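Posted on 2025-07-04 by Rebecca

I have been promising a work post for ages, so get a coffee, because I've finally got one and it's longer than I meant it to be.

If you're new: I work at Altemine, where we pack kitchen sets for furnished apartments. Somebody rents a place, opens the cupboard and finds plates, mugs, a couple of gadgets, all matching-ish. Before that happens, every set gets laid out, checked and packed, and for the past four years a big part of the laying out has been me. I can do a full kitchen set while having a completely unrelated argument about TV with Chanida. It's my one real talent!

Then in December we got the announcement about Kelto, which is the name of the whole arm project (I think it was supposed to be short for something and everyone forgot what). The meeting was fifteen minutes. There were slides. The word "repetitive" came up a lot, always about things I do all day, and I went home in a mood and ate cereal for dinner.

So what has changed? More than I expected in some ways and less in others. Officially I'm now a "station lead," and I still pack. But a big chunk of my shift goes into setting up tables for the arm, and the hard part is deciding what counts as right. Which way should a mug hang? How far over can a plate sit before we call it a miss? I had never put any of that into words. My hands just knew it, and now I have to write it down in a form with little boxes, and then Traian reads it and asks what I mean by "straight." Traian, I mean straight!

The mugs have been the biggest headache, by the way. A handle on a peg is such a baby task for a person. We wrote three separate versions of the mug instructions and I still don't love the last one. 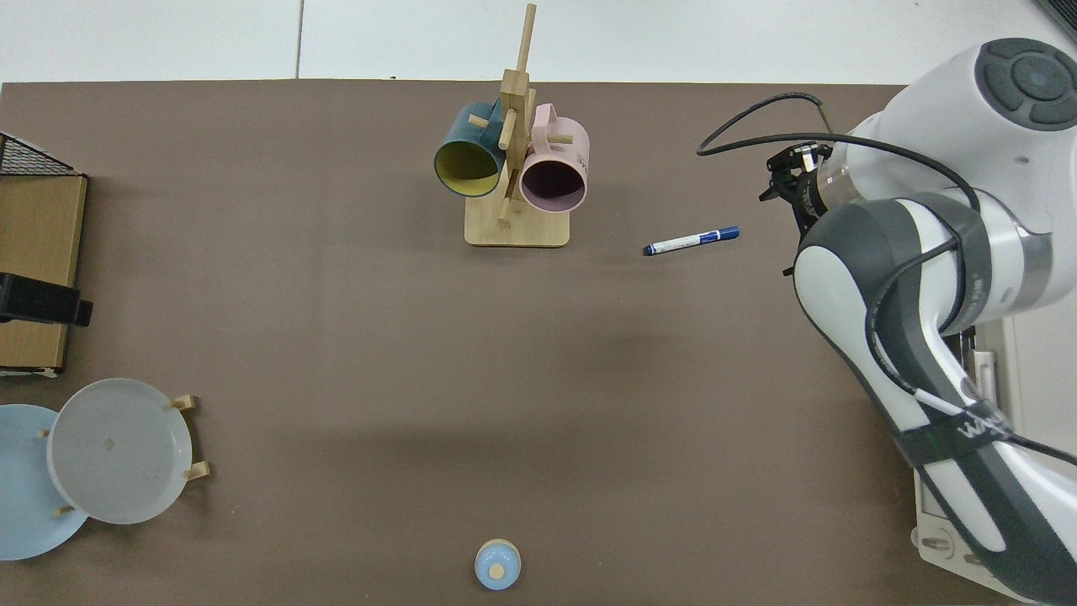 The mug tree and the plates, my daily companions.
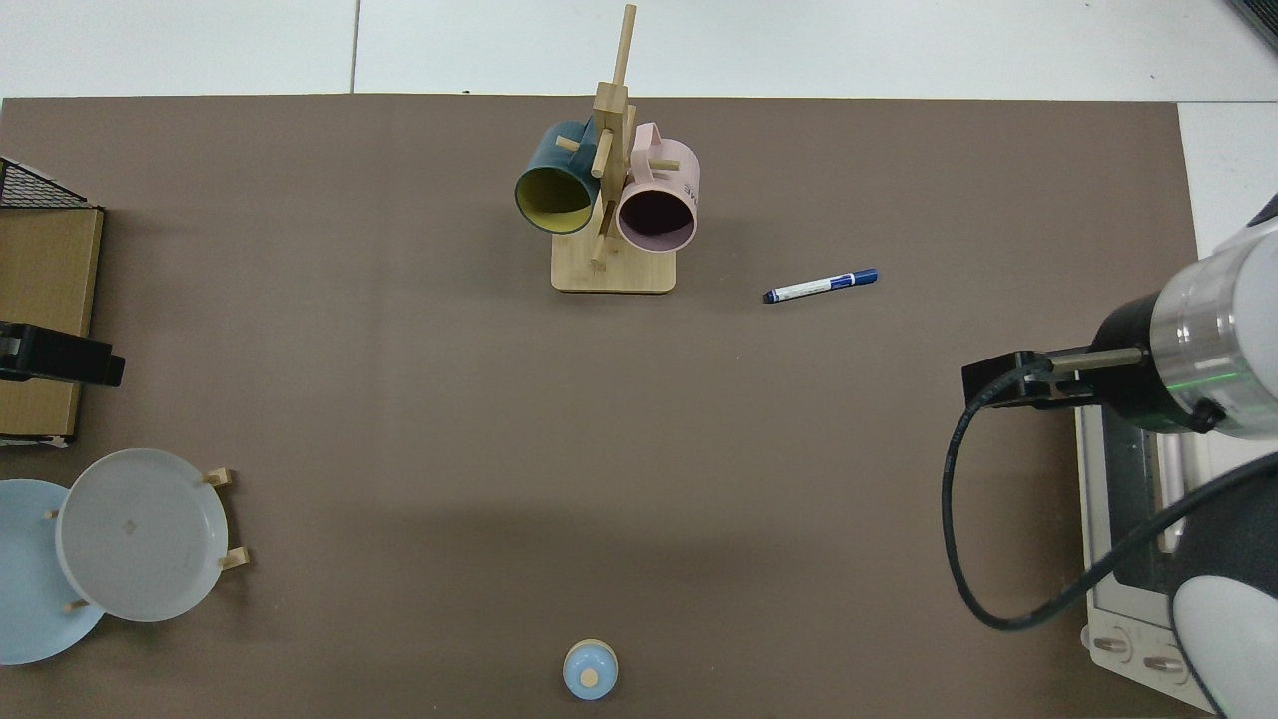
Viorica Cozma left a long comment when I mentioned all this last month, and she said I could put it up here. We went through the same thing at Costache two years ago, she wrote, and the arm was never what bothered me. What bothered me was that the easy jobs went first, and the easy jobs were where I rested. You do an hour of something fiddly, then you do an hour of lids and your brain gets to sit down. Once the lids are gone it's fiddly all day. Ask them about that before they set the new targets, because after is too late.

I've read that so many times now. She's right, and it's exactly the thing I couldn't explain to my husband when I came home wiped out from a day where I'd barely lifted anything. I used to finish a shift with sore feet. Now I finish with a sore head, and I'm not sure yet which one I prefer.

So I did ask. The target on our side was going to be 500 sets a week, and our best week under the new setup has been 408, and that was with everybody in and nothing going wrong. I brought up the rest thing (I called it "task mix," so I'd sound like I had slides too) and we now switch stations every 40 minutes. It helps. The target is "under review," and I'll believe that when I see a number.

Pay went up a little with the new title, before anyone asks. Chanida is doing the training course next and is already better at the forms than I am. I've got mine to finish tonight, the plate section, and Traian wants the word "straight" out of it by tomorrow.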